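Chapter 4
Water, Heat, and Rubbing: How Cloth Gets Clean
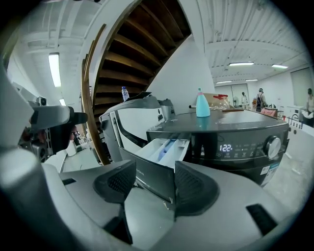
I learned to wash clothes from my grandmother, who had strong opinions about soap and almost none about anything else. She washed on a stone slab behind the house until she was past seventy, and she could get a grass stain out of a pair of school pants in the time it took me to find my shoes. I used to think she had a secret. Years later I took my first course in textile science and found out that she had four of them, and that every one of them was sitting in a diagram on page one of the lecture notes (I remember being a little annoyed about that!).

So this chapter is about those four things, and about what they do to dirt. In the last chapter we looked at fibers: where they come from, how they take up water, why wool shrinks and polyester mostly doesn't. You'll want that chapter fresh in your mind, especially the section on swelling. If you skipped it, I won't tell anyone, but go back and read it before you try the problems at the end of this one.

Before you read on

Take a few minutes and write down what you think happens to a spot of olive oil on a cotton napkin when you drop the napkin in plain cold water. Then write down what you think changes when the water is hot, and again when there's detergent in it. Keep the page. We'll come back to it in Section 4.3, and you may want to argue with yourself.

4.1 What dirt is

Dirt is a lazy word. We use it for garden mud, shirt-collar grease, spilled coffee, pollen, soot, and whatever it is that toddlers produce, and these have very little in common except that we'd like them to go away. Textile people say "soil" instead, which sounds more serious and isn't much more exact. Still, once you start sorting soils by how they behave in water, things get easier.

Some soils dissolve. Salt from sweat is one, sugar is another, and plain water will carry off most of both if you give it a little time. Some soils are greasy, like butter, lipstick, or the oils your own skin makes all day long, and water alone slides right past them. Particle soils are clay, dust, soot, and their relatives, tiny solid grains that lodge between the fibers and hang on. Then you have the protein soils (egg, milk, blood, grass to some extent), which start out willing to wash away and turn stubborn if you heat them too soon. And finally there are the colored stains, tea and red wine and berry juice, where there may be hardly any material left in the cloth at all, only a dye doing what dyes do.

Real laundry is never just one of these. A shirt collar is skin oil with dust stuck in it. Spaghetti sauce is oil, sugar, particles, and a strong orange-red color, all in one splash, and that's why it shows up in so many of my problem sets. When you meet a stain in this book, get in the habit of asking what it's made of before you ask what to put on it.

4.2 The four factors

Most textbooks draw washing as a circle cut into four slices: chemistry, temperature, time, and mechanical action. Water holds the whole thing together, so it's usually drawn as a ring around the outside. The idea is that you need a certain amount of total cleaning, and you can get it in different mixes. Make one slice smaller and the others have to grow.

My grandmother ran a circle with an enormous slice of mechanical action. She had cold water, a plain bar of soap, and a pair of forearms. A modern machine on an eco setting runs a very different one, with cooler water and a long, slow, patient cycle. This puzzles people. They see a long cycle and assume it must be using more energy, but turning the drum takes fairly little and heating water takes a lot. Stretch the time, drop the temperature, and the bill often goes down.

I like to have students try this by hand before we do any math. When I taught the course with Conceição Louro, we used to give each group the same square of stained cotton and take away one factor. One group got no detergent, one got cold water, one had only two minutes, and one wasn't allowed to stir. The "no stirring" group always complained the loudest, and they always learned the most. You can soak a muddy cloth for a very long time and still have a muddy cloth.

Try to keep the circle in your head as a way of thinking and don't lean on it too hard. The slices aren't truly independent. Raise the temperature and your chemistry changes too: enzymes speed up for a while and then fall apart, bleach gets more active, and greasy soils soften. Hot water can also set a protein stain that cold water would have rinsed right out. We'll spend most of Section 4.5 on this kind of tangle.

4.3 Why detergent works

Back to that oily napkin. A detergent molecule has one end that likes water and another end that would much sooner be in oil. Put a lot of them near a grease spot and the oil-loving ends bury themselves in it while the water-loving ends stick out. The edge of the spot begins to curl up. With a bit of motion from the water it rounds into a droplet, lets go of the fiber, and floats off inside a little coat of detergent that keeps it from settling back down somewhere else.

That last part gets forgotten all the time! Getting soil off the cloth is only half the job. It also has to stay off until the water drains, and if it doesn't, you get the flat gray look that white towels pick up after a year or two of careless washing. We call it redeposition, and it happens when there's too little detergent, too much laundry, or very hard water.

Hard water deserves a word of its own. It carries calcium and magnesium, and these tie up soap and make a sticky scum with it. Synthetic detergents cope better, though they still lose some of their strength. Powders usually include ingredients called builders that grab the calcium first, leaving the detergent free to do its work. If you live in a hard-water town and follow the soft-water dose on the box, you're underdosing, and your towels know it.

A case to carry with you

All through this chapter we'll follow a small hotel laundry that I'll call Nivodov. It washes 741 pounds of linen on a busy August day, mostly sheets and towels, with some table linen from the restaurant. The manager has two complaints. The towels are getting gray and stiff, and the energy bill keeps climbing. She has already tried using hotter water, which fixed neither.

Of the 647 towels in use there, some 36 are thrown out each month for being too rough or too dingy to put in a guest room. Write those figures down somewhere handy. In Section 4.4 you'll work out what the hotel could save by dropping its main wash by 15 degrees, and in Section 4.6 you'll decide what has to grow in the circle to make up for it.

Words you'll meet

Soil: any unwanted material on or in a fabric.
Surfactant: the two-ended molecule described above, short for "surface active agent."
Builder: an ingredient that softens the water and supports the surfactant.
Redeposition: soil settling back onto cloth after it has been lifted off.
Liquor ratio: the weight of water compared with the weight of dry laundry. (No, it has nothing to do with drinks. Every class asks.)

Warm-up questions

1. Look at the clothes you're wearing and pick the part most likely to be soiled. Which kinds of soil would you expect to find there?
2. A friend rinses a bloodstain under the hottest water she can stand. What advice would you give her, and what would you tell her about proteins?
3. Draw your own four-factor circle for the way laundry is done in your home. Then draw one for someone washing by hand in a river.
4. Why might a machine packed too full leave clothes dirty even with plenty of detergent? Name the factor that suffers first.

Start with the third one if you're short on time, and bring both drawings to class. We'll need them for Section 4.4, where we finally heat some water and work out what it costs.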